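How to Hand Your Packing Bench Over to a Gripper (and Still Have a Job There)

Search this site Enter keywords Go

Last December our management discovered automation, the way other people discover sourdough. Since then the Haslam building has been teaching machines to pick up bags of snacks and put them in trays, and the people who used to do it have been reassigned to showing the machines how. If the same thing is coming to your bench, these are the steps we wish somebody had handed us. They assume a small packing room, mixed goods in soft bags, and a budget that ran out before the chairs.

Step 1. Write down the job as it is really done

Your procedure sheet says "place bag in tray." Watch a good packer for one shift and you'll find they also flick the bag to settle the contents, turn it face up, and put the split ones aside without breaking off a conversation. None of that is on the sheet. Put it on the sheet. Ours went from 8 lines to two pages, and the meeting where we presented it was very quiet.

Do this before any equipment arrives. Once there's a machine in the room everyone starts describing the job the machine can do.

Step 2. Clear the bench

Cover the tabletop with plain white paper. Tape the corners underneath. Take away mugs, pens, the stapler and the radio. Expect an argument over the radio. We settled on a shelf across the room, at a volume both sides dislike.

Leave one tray out, open side up, and mark where it goes with a pencil line. You will bump it. Everyone bumps it.

Step 3. Learn to pick with the tool

The hand-held gripper is your hand with most of the talent removed. You squeeze, two pads close, and whatever is between them comes along if it feels like it. Start with boxes. Boxes are polite. Move on to bags after a day or so.

For a soft bag:

- Open the pads wider than you think you need.
- Come in from above and grip near the top seal.
- Close slowly until the bag stops sliding, then stop closing.
- Lift straight up and wait a moment for the swinging to die down.
- Lower over the tray and open.

The waiting is the hard part for experienced packers. You've spent years getting fast, and now a person from Ullon (that's our integrator) would like you to move as if you were underwater. Our first batch of recordings was thrown out for being too quick. I have never been so insulted by a compliment. 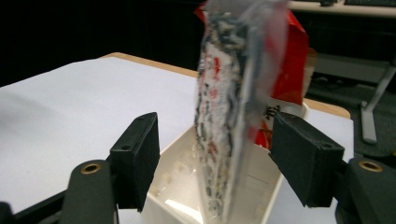

Bag, tray and gripper pads at the paper-covered bench.

If the bag is a blur in your recording, slow down and do another. Tall narrow bags are the worst for this. Printed clear plastic is a nuisance as well, so mix those through the session and don't save them all for the end of the day, when your wrist has opinions.

Step 4. Plan the shift around wrists

We aim for 90 minutes on the tool, then something else. The first schedule asked for 800 picks a shift per person, a number which I believe came from a spreadsheet and has never met an elbow. Agree on a target after the first week and get it in writing. Ask for the tool time to be paid at the trainer rate, too. You're training something.

Step 5. Decide who does what afterward

Sort this out early. At our place the arm in the Bakonlow annex now takes the easy boxes, and people handle bags, splits, odd sizes and the arm itself. Packing is calmer. It's also lonelier, and you walk more. Two of us have become "cell attendants," a title that sounds like prison work and pays slightly better than packing did.

Keep somebody at the hand bench every shift. When Prurotine (the scheduling software, not a vitamin) went down in the spring, the arm stood still and the hand bench got out some 105 orders before lunch — with the radio on.

Still to come on this page: cleaning the pads, and what to do when a bag comes up stuck to both of them.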